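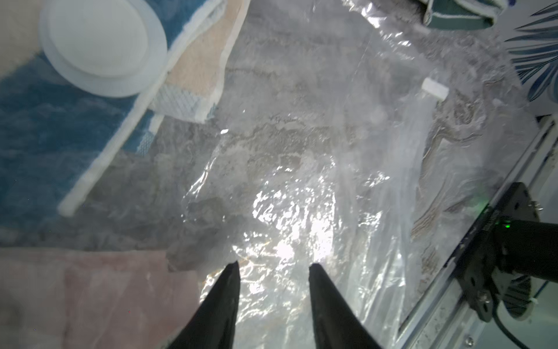

Open day at the Brevia works, Gillaslow

The invitation promised "the end of stone as we know it." I have been hearing about the end of stone for as long as I have been fitting kitchens, and I still spend most of my weeks lifting the stuff. But the Brevia plant is a 40 minute drive from my shop, the parking was free, and three customers had asked me about their marble-look surfaces since the summer, so on 24/11/2022 I closed up at noon and went.

Visitors were given a badge, a hard hat and a tote bag. The bag held a brochure, a pen and a coaster in the Catar pattern, the one in all the ads. I will come back to the coaster.

The tour

We went around in a group, mostly fitters and a few designers, plus a couple who were redoing their own house and asked better questions than the rest of us. Our guide was Erhan Erdem from the sales side. He was pleasant and knew his talk by heart, which became a problem whenever someone interrupted it.

The printing hall is impressive, I will give them that. The pattern goes down in layers, and up close the veins have a depth I did not expect. Then you stand back from the finished sheets on the rack and see the same brown hook-shaped vein in the same corner, sheet after sheet. I asked how many different faces there are in Catar. Erhan said "a wide natural variation." I asked again at the end of the tour and was told someone would email me. If you are doing one vanity top it makes no difference. If you are doing a long run with an island, your customer will find that hook within a week and never stop seeing it.

We were not shown the pressing line. It was down for maintenance – on the open day – so we watched a video of it in the canteen.

The heat and scratch demo

This was the part I had come for. A hot pan was set on a sample for what the sign said was a minute. I timed 23 seconds before it was lifted off and moved to a trivet. No mark, and plenty of nodding around the table. I put real granite through worse every time I make lunch.

The scratch test was done with a coin and the back of a table knife. I had a utility blade in my pocket, as most of the room probably did, and asked if I could try it on an offcut. That was a no, for insurance reasons. Fair enough, but then don't call it a scratch test.

Prices

The board in the lobby said "from 539 a sheet." That is for the plain gray, thin grade, no edging. The Catar we had all been looking at was on a separate list, which you had to ask for. Add the edge strip, the matching adhesive and the sealer they recommend for the joints, and you are close to the entry-level quartz I already buy from Türkmen, who deliver on a Tuesday and answer the phone.

The brochure also says 467 kitchens have been fitted under the new warranty. I asked how many claims there had been. The product only came out in March, so the answer (none) doesn't tell me much. The warranty runs to four pages and leaves out standing water at joints, heat "beyond normal use" and anything cut on site by an installer who hasn't taken the Brevia course. The course is not free.

The coaster

I have had a mug on it ever since. It has a faint ring now that comes off with a cream cleaner but not with a damp cloth. One coaster proves very little, and it may be a different grade from the counter sheet. I have written to ask.

Would I fit it? In a guest bathroom or a laundry room, yes, if the customer had seen two full sheets side by side first. In a busy kitchen I would wait a few years and see what comes back. The couple redoing their house left with a sample box and said they were leaning toward oak.

Sandwiches were good. Bring your own gloves if you want to handle the sheets, as they ran out before our group got there.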